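Jeudi, sortie VTT de 60 km au départ de Trestau avec Kenza et Ikhsan. J'avais préparé mes affaires la veille, une première pour moi.

Dans le sac : deux chambres à air, une pompe, un dérive-chaîne et une veste fine. J'ai laissé l'antivol à la maison.

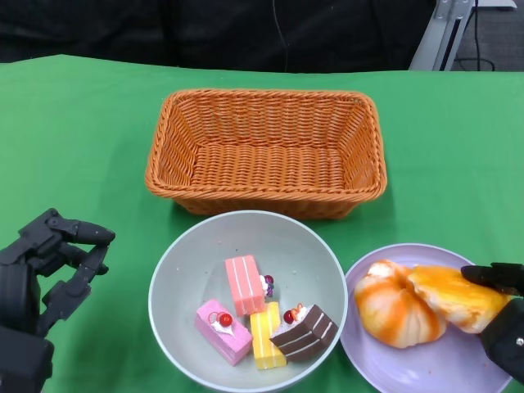
Côté eau, j'ai pris la poche de 2 litres. Il n'y a pas de fontaine avant le col, et Kenza est tombée à sec au kilomètre 16 l'an dernier. Pour manger, des dattes et un sandwich au fromage. 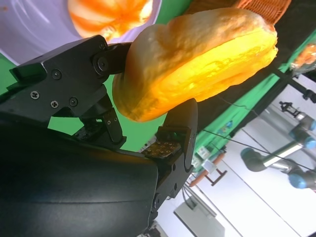
La descente vers Skostport était grasse. J'ai crevé une fois à l'arrière, réparation en six minutes, puis on a roulé sans s'arrêter jusqu'au pont.

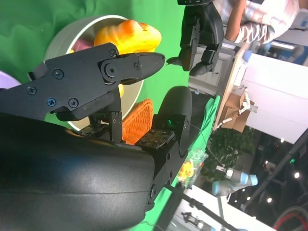 Mon multi-outil Florow n'a pas d'embout cruciforme correct, et la vis de butée du dérailleur d'Ikhsan s'était desserrée. Des vis Phillips comme celles de la pince noire, sur la photo, il y en a aussi sur un vélo. J'ajoute donc un petit tournevis au sac pour la prochaine sortie, en juillet.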